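Home News Business Opinion Events Jobs Subscribe Search

Teach it once, says Galbraith. How many times is once?

A robot that learns bin picking from a person's hand sounds cheap. The hours behind it are harder to pin down.

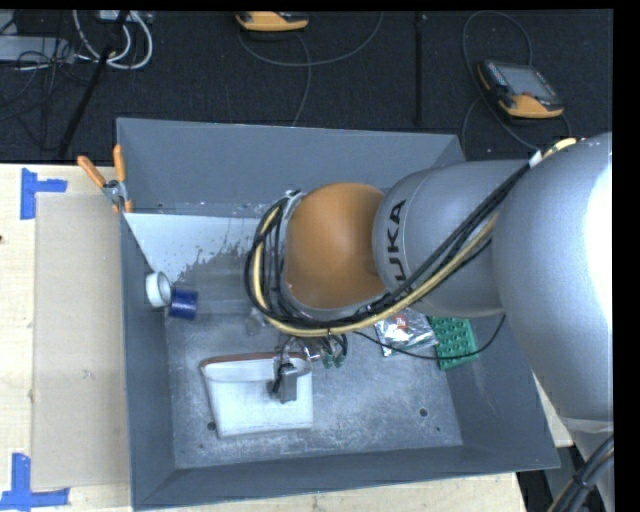

What was on show

Wed 14 December - Galbraith opened its test hall in Budier to visitors this week to show Hetus, a package that is meant to let warehouse staff teach an arm to pick mixed items from a bin. No code is involved, the company says. An operator either takes hold of the arm and moves it through the job or drives it from a handheld controller, and the software works out the rest.

The setup will look familiar to anyone who has spent time around picking cells. There is a big industrial arm with an orange wrist and its hoses strapped along the outside, a scuffed gray bin on a wooden table, and a handful of goods in the bin: a white plastic container, a crinkled silver packet, a bright green tray-like object covered in raised studs or cups. A spring clamp sits on the rim of the bin, and there is blue tape on the board next to it. Galbraith describes the product as ready for customers.

The claim

According to the company, Hetus needs 50 demonstrations of a new item before the arm can be left to pick it. Older systems, it says, need 300 or more. Calum Rennie, who runs the Hetus project, told visitors that a shift worker with no robot training can record the full set before lunch.

"You show it the way you'd show a new hire," Rennie said. "You don't write the new hire a program."

New hires, though, don't usually need to be shown how to pick up a packet 50 times. And the number gets slippery once you ask what it covers. Does a demonstration that goes wrong count? No, Rennie said, those are thrown out. How many are thrown out? That depends on the operator. A good one wastes very few. He would not say what a bad one wastes, or how long it takes to turn one into the other.

The figure is also per item. A warehouse with 500 product lines is looking at a lot of lunches. Galbraith says the system carries over what it has learned from one item to the next, so that a second box shape needs far less teaching than the first. It has not published results showing how much less, and the handout given to visitors has one chart on the subject with no scale on the upright axis.

By hand or by controller

The two ways of teaching are sold as equals, but they suit different jobs. Guiding the arm by hand gives the operator a feel for where it is going. It also puts a person right beside a large machine, which has to run slowly the whole time. The controller lets the operator stand back - and takes away the sense of how hard the gripper is pressing. With thin plastic and soft packets that matters a good deal.

Asked which method his own team prefers, Rennie said the controller for most things and the hand "when it gets fiddly." Bin picking is fiddly nearly all the time. Items lean on the walls and on each other, clear plastic is hard for vision systems to read, and shiny wrapping throws light back at the sensors. Those are the cases a buyer would want to see tested at length, with figures for missed picks and drops. Galbraith said those figures would be shared with customers under a confidentiality agreement.

Who is buying

So far the answer is one firm. Hellano, which ships household goods, has agreed to run 2 cells on a trial basis starting in March. It has not committed to buying them. A spokesperson for Hellano said the company would judge the trial on cost per pick, with operator hours included in the sum. That last part is worth watching, as time spent teaching tends to vanish from sales material and turn up later in the wages.

Rennie did not object to the measure. "If it doesn't pay, they'll send it back," he said. "I'd rather they counted everything."

Galbraith has not set a list price for Hetus. It says the price will depend on the arm, the gripper and the number of items to be taught, and that it will quote for the first outside orders after the Hellano trial ends.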